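**Radholm Student Robotics Club: Dryer and Shelf Exercises**

Complete both exercises in order. Each team has 12 attempts per exercise.

1. Open the dryer door fully before starting the arm.
2. Bring the fingers to either side of the cloth at the drum opening, then close slowly. 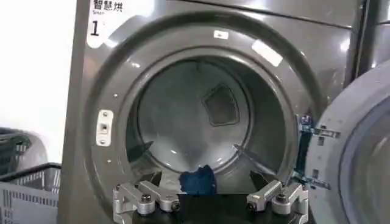
Dulce Barrera asks that teams lower the closing speed before changing the approach angle, as two changes at once make the log hard to read.

3. Record each attempt in the team log.
4. Open the fingers and move to the shelf exercise. 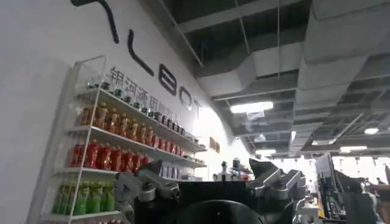

Target selection is assigned by the instructor and may not be exchanged between teams. Write the target in the log before moving the arm. Bottles are shelved by color, so an entry such as "red row, near end" is sufficient. Submit logs to Tania Khondokar.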